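Chapter 7

Learning to Grasp in Simulation

7.1 Why start with one object

Most of the methods in this book are introduced through a single worked case, and in this chapter the case is an apple. A two-fingered gripper has to come down over it, close, and lift. There is one object on a plain surface and one view, taken from a camera mounted at the wrist and looking down past the fingers. The task is small enough that a reader can run it on an ordinary desktop computer, and it still raises most of the questions that come up in larger work: what the policy should see, what counts as success, how many demonstrations are needed, and how far a result in simulation can be trusted.

The study we follow was carried out by Fitzgerald Iwasaki at the Cesby laboratory and is known by the name of its simulator, Hakari. It was not the first of its kind and its success rates have since been passed. We use it because the full set of demonstrations was kept, including the failed ones, and because the method can be written down in a page.

Chapter 6 dealt with hand-written controllers, where the position of the object is given and the path of the gripper is computed from it. Here the position is not given. The policy receives the wrist image and the current opening of the fingers, and it must return a small movement of the hand and a command to open or close. Everything it knows about where the apple lies has to come from the pixels.
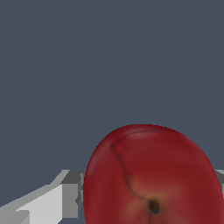
A wrist camera has one large advantage over a fixed camera: the fingers and the object appear together, and the error between them can be read from the image at every step. If the apple lies too far to the left of the gap, it lies too far to the left in the picture, wherever the arm happens to be on the table. Iwasaki's policy never needed to know the position of the base, and the same network worked without change when the arm was moved along its rail.

The disadvantage is that the view changes quickly as the hand descends. An object that took up a small part of the image at the start may fill much of it near the end, and part of it may leave the view altogether. A network trained mostly on distant views will do well during the approach and badly at the moment of closing. We return to this in Section 7.4, where the sampling of training frames is discussed.

7.2 The simulated setting

Hakari models contact with a simple friction law and treats both the fruit and the fingers as rigid bodies. Rigid contact is a poor account of real fruit, which bruises and gives a little under load. For the question being asked, whether a policy can learn to place the fingers on either side of the object and close them at the right height, it is good enough. Where the question is how hard to squeeze, it is not, and the reader should turn to Chapter 11.

The drawing of the picture was kept plain on purpose. The fingers are flat-shaded blocks and the background is a single grey-blue. Only the apple carries a detailed skin. An earlier version of the simulator used a richer table surface, and the network trained on it learned to rely on marks in the surface to judge its height. When the marks were moved, the gripper stopped short or pressed into the table. Taking them away removed the shortcut and forced the network to use the apparent size of the object and its place relative to the fingers.

At the start of each trial the apple is placed at a random point within reach and turned by a random angle about the vertical. The hand starts above it with the fingers open. A trial ends when the object has been lifted clear of the surface and held, or after 160 control steps, whichever comes first.

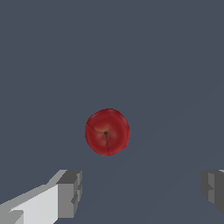
Note that the starting offset matters more than the starting angle. An apple is close to round when viewed from above, so turning it changes the pattern on the skin and hardly affects the grasp. Shifting it sideways changes the whole course of the approach. In the first round of training the offsets were drawn from a narrow range, and the policy scored well on tests drawn from the same range. When the range was widened it failed on almost every trial near the border. It had learned to descend straight down and to correct very little on the way.

7.3 Collecting demonstrations

The demonstrations were produced by a person driving the simulated hand with a Pintér controller, a hand-held device with a trigger for the fingers. Iwasaki collected 102 of them. Two were set aside because the recording stopped before the lift, which left 100 for training.

Each demonstration is stored as a sequence of pairs. The first member of the pair is what the policy will be allowed to see, namely the image and the finger opening. The second is what the operator did at that step. Training then consists of adjusting the network so that its output matches the operator's action as closely as possible over all the stored pairs. This is behaviour cloning in its simplest form, and the loss is the squared difference between the two actions, summed over the parts of the movement, with a separate term for the open or close command.

The operator's habits enter the data along with the skill. In the Hakari set the hand tends to pause just above the object before going down the last short distance. A person does this to check the alignment. The network has no memory of earlier frames, so it sees a group of nearly identical images in which the correct action is to do nothing, followed by one in which the correct action is to move. Trained on these, it would sometimes hover until the trial ran out. Iwasaki dealt with the problem by dropping any step in which the hand moved less than a set distance and the trigger did not change. A second remedy, used in the later Erport experiments, is to feed the network the last 4 frames in place of one. Both are compared in Section 7.5.

Before reading on, the reader should load the demonstration set and step through several trials at low speed, paying attention to the last frames before the fingers close. Write down the point at which you would have given the close command yourself, then compare it with the recorded one. The two will often differ by several steps, and the spread between them is a fair first estimate of the noise in the labels.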